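**Jillville, September 5, 2021** -- Urkance has released version 2 of Lukumay, its software for teaching two-armed robots by remote control. The update adds a simulated practice mode, so an operator can record a task before any hardware is switched on.

The operator holds one hand controller per arm. Lukumay copies the hand movements to the simulated robot and stores joint positions, gripper commands and camera views on a single clock. A poor attempt can be deleted at once and the task started again from the same point.

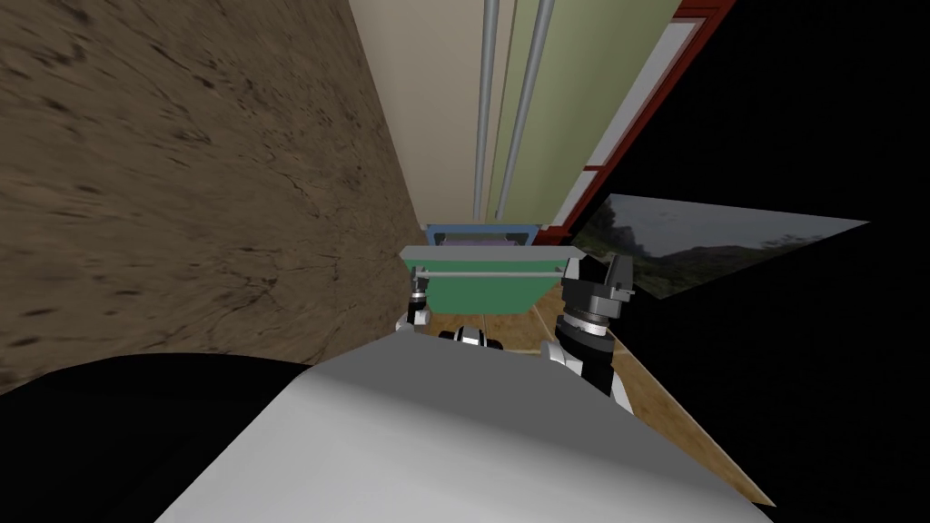

Recordings are saved in the same format as those made on a real machine. Teams can mix both kinds in one training set, or replay a simulated recording on the robot at reduced speed -- a step Urkance advises before any full-speed run.

The practice mode was tested in August at Mundau, where 11 operators recorded box-handling tasks over almost two weeks. Changes made after the test include a softer grip response and a shorter reset.

Lukumay 2 is free to current licence holders. New licences are available from the Urkance office in Jillville.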